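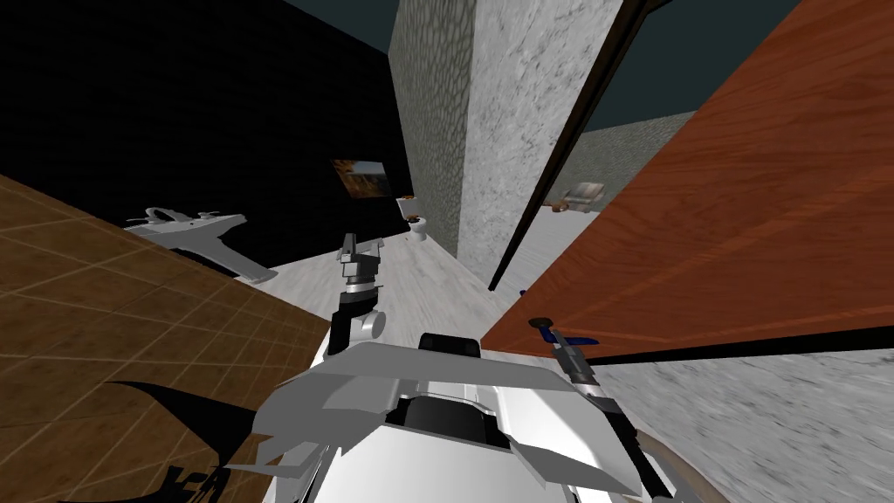

Section 4. Virtual commissioning of the upper body

4.1 Scope

This section covers the first run of the Plodanex two-arm upper body in the Ondden simulator. Complete it before connecting motor power to the physical build. It applies to units assembled at home and to units assembled on the shared benches at Schwerdtfeger. Mechanical assembly is covered in Section 2 and wiring in Section 3.

The simulated unit uses the same joint names, joint limits, and command format as the Covach controller board. A motion file that runs in the simulator can be loaded on the board without conversion.

Revision of this section: 22/07/2024. It replaces the May revision, which described the old calibration menu.

4.2 What you need

A computer with Ondden installed and the Plodanex model package unpacked in the models folder.
The joint sheet filled in at the end of Section 2.
The Covach board, unplugged from the motor supply. The board can stay connected by USB.
The practice house file from the model package.

CAUTION: Remove the motor supply plug from the wall outlet. Switching off the bench strip is not sufficient. The simulator can send commands to a connected board if the output setting is wrong.

4.3 Load the model

1. Start Ondden and open the practice house file. Loading is complete when the joint list on the left side of the window stops changing.

2. Set Output to Simulation only. Check this setting again each time the program is restarted. It is not saved with the project.

3. Open Model, then Limits. Enter the values from your joint sheet. Leave the wrist roll limit at 86 degrees on both sides unless you have fitted the long wrist cable.

4. Set the command rate to 55 per second. Higher rates are accepted by the simulator and rejected by the board.

5. Select Save limits. The file name must not contain spaces.

Note: If the limits table is blank, the model package was unpacked one folder too deep. Move the contents up one level and restart.

4.4 Check the arms

1. Select the head view. The torso shell should appear at the bottom of the view, with one arm extending from each shoulder. If the arms come out of the wrong sides, the left and right chains are swapped in the joint sheet.

2. In the joint list, select the left shoulder pitch. Move the slider slowly in both directions. Only the left arm may move.

3. Repeat for every joint in the left arm, working from the shoulder to the wrist.

4. Repeat for the right arm.

5. Raise one gripper in front of the torso and hold it clear of the floor. Leave it in position for 27 seconds and watch the position readout. A steady drift means that gravity compensation is off. Turn it on under Model, Dynamics.

6. Place the hand tool from the object menu in the right gripper and close the fingers. Move the arm to the bottom of the wooden door. Stop at contact. The force readout should rise and then level off. If it climbs without stopping, reduce the contact stiffness by one notch and repeat.

7. Return both arms to the rest position with the Rest button. Do not drag them there by hand in the viewer. Dragging bypasses the limit check.

CAUTION: Do not copy contact stiffness values from the simulator to the Covach board. The door and walls in the practice house do not flex. A real door does.

4.5 Check the grippers

1. Switch to the wrist view for the gripper you want to test. The palm housing and both fingers should be in view along the bottom. If only one finger shows, the view has been attached to the forearm link. Reassign it to the palm link.

2. Open the fingers fully. The gap between them should match the open width on your joint sheet.

3. Close the fingers on nothing. They should meet without crossing. Crossed fingers mean that the sign of one finger joint is reversed. Correct it in the model and on the joint sheet, not in the motion file.

4. Open and close the gripper 3 times at low speed, then the same number of times at working speed. Watch for one finger lagging behind the other.

5. Open the fingers and hover the gripper over the gray stone surface next to the cobblestones. Turn the wrist slowly through its range. The view should turn with the gripper, and the fingers should stay fixed in it.

6. Lower the gripper until the distance readout changes color. Record the value in the last column of the joint sheet.

7. Repeat for the other gripper.

Note: Cracks, speckles, and pits in the stone are part of the surface texture. They have no depth in the collision model, and a fingertip will not catch on them. The cobblestones are a separate surface at a lower level, so take separate distance readings for the two.
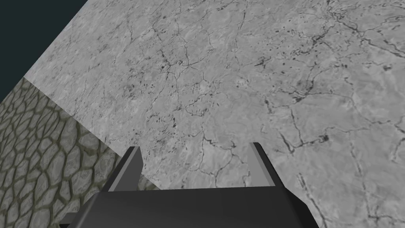

A reader of the May revision objected that step 6 is wasted effort for anyone whose wrists carry no distance sensor, and asked whether the last column could be left blank. It can. In that case, enter a dash in the column and clear the Distance check box under Model, Sensors. If the box stays checked, the export in 4.6 fails with a missing value error. The same reader reported that the lag test in step 4 passed in the simulator and failed on the bench with stiff finger linkages. This is expected. The model assumes free-moving pins. Repeat the lag test on the physical gripper in Section 5.

4.6 Export to the board

1. Stop the simulation. Export is grayed out while it is running.

2. Select File, Export, Covach profile. Choose the limits file saved in 4.3.

3. Read the export report. Warnings about missing textures can be ignored. Warnings that name a joint cannot.

4. With the motor supply still unplugged, connect the board by USB and send the profile. The status light blinks during the transfer and stays on when it is complete.

5. Read the profile back with the Verify command. The joint list on the screen must match your joint sheet line by line.

6. Disconnect the USB cable. Write the profile name on the label inside the rear cover.

On a shared bench, also remove your profile from the computer's default slot. The next user's board will otherwise be offered your limits at startup.

Continue with Section 5, First power-on.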